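Dundau Publishes Shared Working Rules for Two-Armed Robot Benches

Free guide gathers three years of shop-floor habits into one plain document

PALMA – Dundau, the automation workshop that helps small manufacturers bring robots onto their benches, is very happy to announce the release in July of its Good Practice Guide for Two-Armed Tabletop Work. The guide can be downloaded free of charge by anyone who would like it, and we hope that means a great many of you, whether you run one pair of arms in a back corner or a whole row of them.

The guide grew out of a long and friendly collaboration with our neighbors at Suvitwood and with the training team at Allanska, who between them read every draft and sent back 138 comments. Some of those comments were a single word and some went on for pages, and we are grateful for all of them.

"We kept meeting people who had the big safety standards on the shelf and had read them carefully, but who still wanted to know what to do at eight in the morning when they walk up to the table," said Josefina Arancibia, who led the writing. "Where do the arms wait? What has to be off the surface before you start? Who is allowed to press the button? Those are the questions we wanted to answer, in words you could read aloud to a new colleague."

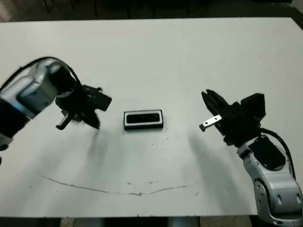
The longest chapter deals with the space the two arms share. It asks every team to agree on a resting position for each arm, to write down which arm moves first when both are sent to the same part, and to keep a lower speed limit for any move that brings the grippers close together. It also asks that cables be checked through the full reach of each arm before a new task is approved – a small chore that is very easy to put off until after lunch.

Other chapters cover bench surfaces, changing gripper attachments, emergency stops and the handover between shifts. The guide is meant to sit alongside the legal requirements and the maker's manual for each robot, and it says so on the first page. Where the three disagree, the stricter one should be followed.

"I was a little nervous about putting our own habits in print," said Nahuel Farías, head of bench operations at Dundau. "Once you write a rule down, you notice the mornings when you skipped it. We changed a few of our own routines along the way, and I think we are better for it."

A first printing of 3000 copies is also on its way to technical schools and workshops, with 700 of those set aside for teachers. Schools may ask for a set by writing to Oriana Tapia at the Dundau training desk, who will gladly answer questions and would love to hear how the checklists work out in your own shop.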